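Folding by Numbers

What it takes to collect cloth-handling examples for a robot, one short recording at a time

The work at Zemgate is measured in episodes. An episode starts when the operator gives a start signal and ends when the task is finished or abandoned, and between those two points every sensor writes to disk. The collection now under way, which the group calls Stisodus, holds 2644 of them. Of those, 1367 have passed review and may be used for training.

The gap between the two figures is the subject of most conversations in the building. A learning system that copies human demonstrations will copy the bad ones too, and with cloth there are many ways for a demonstration to be bad. A rigid part has a position and an orientation, and six numbers describe it. A tea towel has no such short description. It can be picked up by the wrong layer, drag its neighbour along with it, or fold back under itself where no camera can see the crease.

Stisodus deals with the small end of the problem: household cloths on a table top, handled by one person at a time. Each task is given to the operator as one written line. Separate the two cloths. Lay the striped one flat. Fold the plain one in half and put it on the left. The operator is told the goal and left to choose the method, as the variety of methods is part of what is being collected. 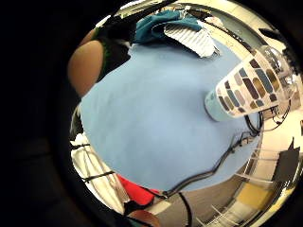
Two kinds of recording are made. In the first, the operator works with a hand-held gripper that carries its own wide-angle camera. What the camera records is close to what a robot would see if the same gripper were bolted to its wrist, so the step from human example to machine action is short. The lens takes in a great deal at the cost of bending it. Straight edges become arcs, and anything near the rim is stretched. The training software can work with the bent picture directly or flatten the middle of it first. Zemgate has tried both and currently leaves the picture alone, on the grounds that flattening throws away the edges, and the edges are where the second cloth tends to be.

The gripper has two fingers and closes in one direction. That makes its data easy to use and limits what it can show. People asked to separate two cloths with it tend to pinch and lift. People asked to do it with a bare hand slide a finger between the layers, press, and pull sideways, and they do it faster. The second kind of recording exists to capture that.

For these episodes the operator wears a sensor glove, and the scene is also filmed by a fixed camera. The glove reports how the fingers are bent. The fixed camera reports where the hand and the cloths are in relation to the table. Neither stream is sufficient alone. Finger readings without a position describe a hand floating in space, and video without finger readings leaves the software guessing whenever the fingertips go under the fabric.

Lining up the two is the dull part of the job and takes up the most engineering time. Each device keeps its own clock. The clocks drift apart slowly enough to go unnoticed in one episode and fast enough to spoil a morning's work if no correction is made. The group's answer is a small program named Zollitness, which compares the streams after each recording and looks for sharp movements that should appear in both at once. If the match is poor, the episode is held back for a person to examine. Operators are asked to tap the table with one finger at the start of every glove episode, which gives the program something definite to find.
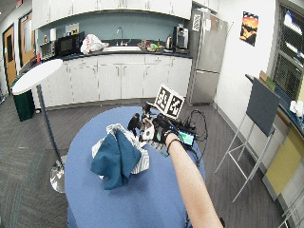

Position is handled with printed markers. A marker with a known pattern and a known size can be located from a single video frame, including its tilt, and everything else can be measured from it. The method is old, cheap and reliable under steady light. It fails when the marker is covered or turned too far from the lens. Review notes for rejected episodes mention lost markers more often than any other fault. Dropped cloths come well down the list, and a dropped cloth is not grounds for rejection in any case if the operator picks it up and carries on. Recoveries are wanted. A robot trained only on clean runs has no idea what to do after its first mistake.

The setting is an ordinary room, and that is deliberate policy. An earlier collection, Sorrentino, was made in a booth with plain walls and fixed lamps. The resulting model folded well in the booth and poorly anywhere else. It had learned, among other things, that the world beyond the table was grey. Stisodus is recorded among normal furnishings, and other objects may be left on the table during a task. The instruction sheet allows the operator to move them if they are in the way, and to ignore them if they are not.

Starting arrangements are harder to vary than backgrounds. People asked to crumple a cloth at random crumple it in much the same way each time: gathered from above, dropped in the middle. After the first 100 episodes the reviewers could recognise individual operators by their heaps. The present rule is that the cloths are set out by someone other than the person about to record, and that no arrangement is used for more than 3 episodes in succession. The reviewers report a wider spread since the rule came in, although they have no good measure of it. A number that says how different one heap is from another would be useful to several groups besides this one.

Review itself is slow. Each episode is watched at normal speed by one person, who marks the moments of contact and release and writes a sentence on what was done. The sentence matters as much as the marks, as the model is trained to connect instructions with movements. Reviewers were at first free to phrase it as they liked. The results ran from two words to a paragraph, and a short style guide followed. It asks for plain verbs, the name of the cloth as an operator would say it, and no comment on quality. Quality goes in a separate field with two settings, keep or hold.

A held episode is not deleted. Some are released later when the software improves, and a batch set aside in January for poor clock matching was recovered after a change to Zollitness. Others stay held for good. The storage is cheap compared with the labour that filled it, and the group has started to use the held material to test whether faults can be spotted without a reviewer. Lost markers can be. Clumsy folding so far cannot, and those episodes still go to a person with a chair and a pair of keys to press.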